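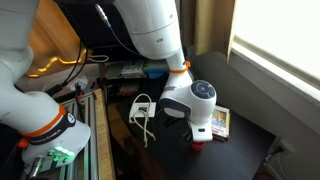 Page 14

Amissah Robotics Club: Bench Guide, Section 2

Setting up the two-arm bench for a student session

Read this section before your first turn at the bench. Kwaku Atinga or Elikem Aidoo must be in the room whenever the arms have power.

Before power-up

1. Sign the bench log and write down your task name. The plate and cord task is listed as Ikdale. The card task is listed as Astau.

2. Set the white plate flat on the black tabletop. The white cord may lie in loose loops over and around it. Do not tie knots in it or pull it straight.

3. Stand the cards off to one side. For Ikdale they stay on the table but are not handled.

4. Trace the black cables by eye. They must clear the joints through the whole motion, including the cable that plugs into the top of the raised arm.

CAUTION: Do not plug in or unplug an arm connector while the power is on.

Starting the arms

5. Clear hands, sleeves and bags from the table. Call out "power" and wait for an answer.

6. Turn on the arms and wait for start-up to finish. If the lights do not come up as shown on the card taped inside the log, stop and ask.

7. Load your program from the Plandow folder. Programs saved anywhere else will not appear in the list.

8. Run the first pass at the low speed setting, with one student at the stop button and one at the keyboard.

CAUTION: Keep fingers out from under the gripper at all times, even when it is holding still.

Note: The gripper should come down close to the tabletop without touching it. If it touches, press stop, raise the arm and redo the height check in Section 8.

Ending a session

9. Move both arms to the park position and turn off the power.

10. Return the boxes you used to the shelf behind the table. Spare cords are kept in Room 301.

11. Write any faults in the log, including small ones. Saturday teams start at the bench without a handover, so the log is all they have to go on.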